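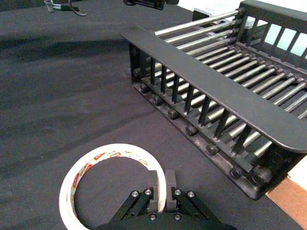 Protokoll der Sitzung der Arbeitsgruppe Materialordnung
Flesville, August 2025
Anwesend: Margit Lindholm (Vorsitz), Aivar Uibo, Embla Aasen
Entschuldigt: Ottar Magnusson
Protokoll: Märta Strand

TOP 1 Genehmigung des letzten Protokolls
Das Protokoll wird ohne Änderungen genehmigt.

TOP 2 Ablage der Klebebänder
Herr Uibo berichtet über den Stand am Arbeitstisch. Klebebandrollen sollen künftig liegend im schwarzen Gestell aufbewahrt werden. Das schwarze Tuch verbleibt als Unterlage auf dem Tisch.
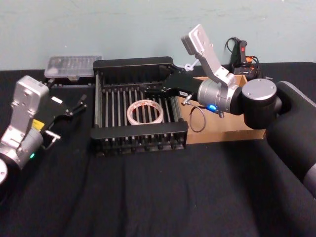 Arbeitstisch mit Gestell und eingelegter Klebebandrolle

Frau Aasen regt an, Kunststoffbox und Karton einheitlich zu beschriften. Die Anregung wird angenommen – Umsetzung durch Frau Aasen bis September.

TOP 3 Beschaffung
Das Angebot der Firma Imell über 85 Rollen liegt vor. Beschluss: Die Bestellung wird einstimmig freigegeben. Die Anfrage bei Setiawan wird zurückgezogen.

TOP 4 Verschiedenes
Keine Wortmeldungen. Der nächste Termin wird schriftlich mitgeteilt.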